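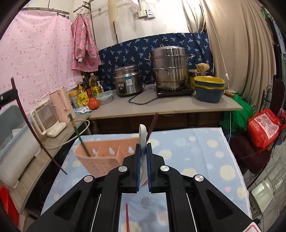
工房だより 手持ちグリッパーと皿の話

共同工房「Stivwood」の会員のあいだで、このところ手持ち式のグリッパーづくりが流行っている。ロボットの腕に付ける前に、まず人が手に持って物をつかんでみる。そこで指先の形や動きを詰めてから、モーターや腕の心配をする。順番としては悪くないと思う。ただ、腕が付く見込みがどれだけあるのかとなると、編集担当としては首をかしげている。

今回の課題は皿洗いのあとの片付けだそうだ。白い陶器の皿の縁を、左右の指に付けた青いギザギザのパッドで挟む。皿は立てた状態。平らに置かれた皿の縁に指を差し込むのとは、難しさがまるで違う。発案者のKnut Riegerさんにそこを尋ねたところ、「まず立った皿から」という返事だった。では寝た皿はいつやるのかと聞くと、「3月以降」とのこと。どの年の3月かは聞きそびれた。

機構は平行リンク式で、黒いアームを丸い銀色のねじで留め、両側の指が平行を保ったまま閉じるようになっている。三角の窓は軽量化のために抜いたという。ここは素直に感心した。手に持って使う道具は重さがそのまま疲れになるし、前の型は長く持っていると手首にきた。わたしも一度借りて、夕食の支度ひと通りを待たずに返している。

一方で、パッドについては意見が割れている。溝を付ければ滑らないという説明なのだが、相手は釉薬のかかったつるつるの縁である。溝が効くのは布や段ボールのような柔らかい面で、硬い面では接する面積が減るだけではないか。水が付いているときは溝が逃げ道になる、という反論もあった。どちらもありそうな話で、結局は同じ皿で溝ありと溝なしを比べるしかない。その比較の記録がまだ出てきていない。「感触はいい」という報告なら何度も受け取った。感触は表にできないので困る。

試す場所が台所だというのも、賛成半分、心配半分である。工作室の白い机に皿を一枚置いて成功しても、暮らしの役には立たない。炊飯器があり、段重ねの蒸し鍋があり、油の瓶やトマトが並んでいる台所のほうが、よほど正直な試験場だろう。柄物のテーブルクロスもそうで、あとでカメラに皿を見つけさせるつもりなら、水玉のような模様は相当やっかいな相手になる。そこを避けて無地の布に替えたら、わたしは文句を書く。

心配のほうは箸だ。皿の次は箸立てに箸を戻すところまで一続きにしたいらしい。仕切りのある桃色の箸立てを使うという。皿の縁は幅があるから多少ずれても挟める。箸は細く、転がり、色も緑や赤とばらばらで、しかも仕切りの口は広くない。同じ指で両方をこなせるというのは、かなり強気な見積もりに見える。指先だけ付け替える案も出ていたが、付け替えるのが人間なら、その人が箸をしまったほうが早い。

費用の話もしておく。部品は「Pristevport」の共同購入に相乗りしたとのことで、会計上の問題はない。ただ、運営には「Nornora」という計画名で来期の枠を70時間、加工機の予約として申請が出ている。木工の人たちから、さすがに長いのではという声があった。Voßさんの旋盤講習とも一部重なる。申請書の目的欄には「家事の自動化」と一行だけ書いてあった。せめて何の家事を、どの皿で、どこまでやれたら終わりなのかは書いてほしい。

古い会員ならご存じのとおり、この工房には1995年から続く「全自動」の歴史がある。全自動の糸巻き機は手回しのほうが速く、全自動の水やり機は床に水をやった。作った人たちはみな楽しそうだったし、糸巻き機の軸受けは別の機械でまだ回っている。だから無駄だとは言わない。言わないが、「もうすぐ使える」という言葉だけは、毎回少し割り引いて聞くことにしている。

Riegerさんには、次回までに次のことをお願いした。

溝ありと溝なしのパッドで、同じ皿を同じ人が持ち上げた記録を出すこと。
落とした回も消さずに残すこと。
皿の縁を濡らした場合を別に書くこと。
寝かせた皿を一度でいいから試すこと。

本人は最後の項目だけ渋い顔をしていた。

見学と試し持ちは10月4日(水)の夜、奥の作業台で受け付ける。定員は5人。手の小さい人の参加を特に歓迎するそうで、いまの握りは大きな手に合わせてあるため、指が届かないという苦情がすでに2件来ている。割れてもいい皿を一枚ご持参ください。気に入っている皿は家に置いてくること。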